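The Great Sweatshirt Fold - Bedroom Gallery

Welcome to the laundry pages of the Travatmont house diary, where the clothes are clean and the standards are flexible.

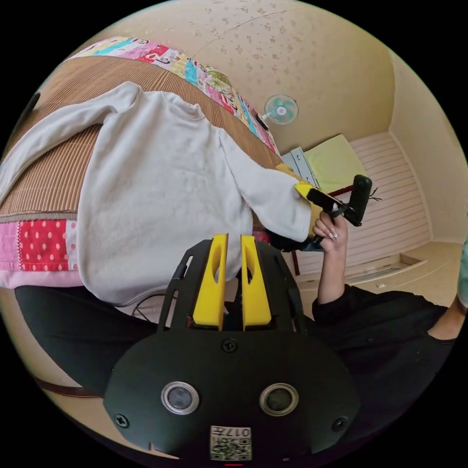 White sweatshirt, sleeves out, on the striped mat. The cuff is in hand and the patchwork quilt has the best seat in the house.

The bed gets used for folding every Thursday, on the grounds that it is the only flat thing we own that isn't already holding something. The striped mat goes down first. A smooth surface makes for a neater fold, or so I read, and mine now come out nearly rectangular.

Sleeves are the trouble. A T-shirt is three moves and a pat. A long-sleeved sweatshirt wants to be spread right out, like somebody making a snow angel, before it will agree to anything. I take one cuff across the back, then the other, then fold up from the hem and put the thing away before it changes its mind.

The quilt deserves a word. Pink, cyan, green, and a red panel with white polka dots - whoever chose the colors was not trying to help anyone sleep. It came from the Dalisay street market for $30 and has outlasted two sets of curtains.

White tops go in the drawer, dark ones on the shelf, and anything I can't fold goes on a hanger and is described as "hung."

More in this series: Towels, Part 2 - Fitted Sheets, A Surrender - The Sock Drawer (19 pictures)

Comments are open until the end of February. Folding advice is welcome, diagrams especially.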